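Subject: Re: [fandwood-pantry] Snack table, again
Date: 2025-01-24
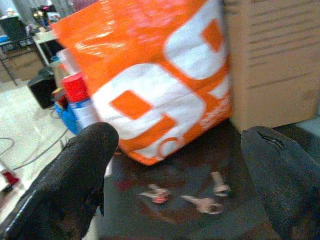
I have now read the message below three times, once with a calculator, and I'd like to speak up for the snack table before it gets reorganized out of existence.

> The table by the wall has become a dumping ground. Since
> December I have thrown out 17 open bags, most of them with
> a clothespin on. Bottles go on the shelf. Bags go in the bin
> with the lid. Boxes get flattened. Can we please agree on
> this before the Gestside people come over on move-in day?

Seventeen is a lot of bags. I'll admit to 2 of them. But a bag with a clothespin on it is a bag somebody meant to come back to, and I was coming back to mine.

On the bottles: the shelf is too short for the tall ones. I tried. They fit if you lay them down, and then you find out who doesn't tighten caps. I say they stay on the table, pushed to the back, labels out, so people can stop picking each one up to see what it is.

On the boxes: fine, flatten them, but leave one standing. Orange bags, blue bags, the big ones that won't fit under the lid of the bin, they all need something to lean on, and cardboard has never complained.

As for the stains on the tabletop, I went at them with the Sanden cleaner and then with the stuff from under the sink that has no label. The stains are unchanged. My sleeve is a different color. If anyone at Idahosa still has that scraper they borrowed, I would take it back without asking questions.

The Gestside people have seen our parking lot, so I doubt a few chips will shock them.

I can do the wipe-down before they get here if somebody else does the fridge. I am not doing the fridge.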